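Mirani Two-Arm Cell: Host Guide for Visits and Open Days

Section 4. Setting up and running the board-handling demonstration

This section is for the person standing beside the cell when visitors come through. It assumes the arms have been installed and that you have read Section 2 on power and stopping. The text was written at the Fukumstead site after the April open day, and it is less cheerful than the sales leaflet. Keep the leaflet if you like the photographs, but please don't read from it aloud.

4.1 What the demonstration shows

One arm takes hold of a flat board by its edge and keeps it at a tilt over the work surface. That is the whole of the first part. Visitors have been told by Ovex that the cell "works like a pair of hands", and some will arrive expecting the second arm to join in at once. Tell them early that the arms take turns. A person could hold the same board with a finger and thumb while looking out of the window, and somebody in the group will usually say so. Agree with them and carry on.

4.2 Before visitors arrive

1. Clear the marble-patterned surface. Pens, badges and leaflets go on the side table.

2. Check that both arm mounting plates are tight on the rail. Do this by hand with the power off.

3. Follow each purple cable from the gripper back to the base. The cables need slack so that the arms can bend, but a loop must not pass under a plate where it could be pinched. Replace any missing cable tie before you switch on.

CAUTION: Do not shorten a loop to make the cell look tidier. A tight cable can pull out of its connector when the arm reaches across.

4. Switch on and start the Fluta control program. Wait 90 seconds before you ask it to do anything. The start button becomes active sooner than that, and you should ignore it.

5. Load routine 3225. Routines with similar numbers are for servicing and will move both arms together.

6. Run the routine once with no visitors present. Watch the left arm until it has the board by the edge, with the right arm folded on its own side and clear of it.
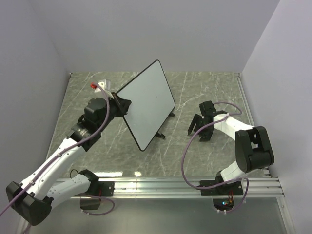

7. Stop the routine and send both arms to rest. Take the board out and wipe its face with a dry cloth.

Note: Finger marks on the board are easy to see from the visitor line. They do not affect the grip.

4.3 Running the demonstration

1. Bring in no more than 18 visitors at a time. The back row sees very little with more than that, and people start to lean.

2. Keep everyone behind the line on the floor. The walls of the cell do not cover the front, and the line is there for that reason.

3. Say what is about to happen in one sentence. Then press start and stop talking until the board has been picked up.

4. With the board held, press pause. Invite questions now, while there is something to look at. Point out the gap between the board and the right gripper. Visitors tend to assume that both arms are holding it, particularly those standing to one side, and a few have gone home and written as much.

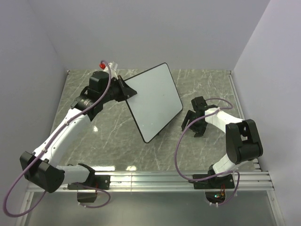
The pause can last up to 2 minutes. After that, let the routine carry on or lower the board. The motors are working for as long as the arm is holding its position, and a long pause in a warm room is a poor way to find out how they feel about it.

5. Press continue. The left arm puts the board down and both arms return to rest.

6. If the board slips, press stop and say that it slipped. Do not restart straight away and hope the group was looking elsewhere.

CAUTION: Never reach in to steady the board, even when the arm appears still. A paused arm can move again.

4.4 Claims to avoid

Do not say that the cell has "learned" the task unless you know which routine was loaded. Routine 3225 is a fixed set of moves. It will go to the same spot whether or not a board has been put there, and we have watched it close on air with great care.

Do not promise speeds. Mirani quotes a figure for the arms moving freely, which tells a visitor very little about picking up a board.

If you are asked whether it would save money on a real packing line, say that this site has not tried it. Ovex can take the question by post.

4.5 After the last group

1. Send both arms to rest and close Fluta before switching off at the wall.

2. Look over the cable ties again.

3. Write any slips or stops in the log, including the ones you talked your way through.

4. Return the board to its sleeve. For storage of the sleeve and spare grippers, see Section 6.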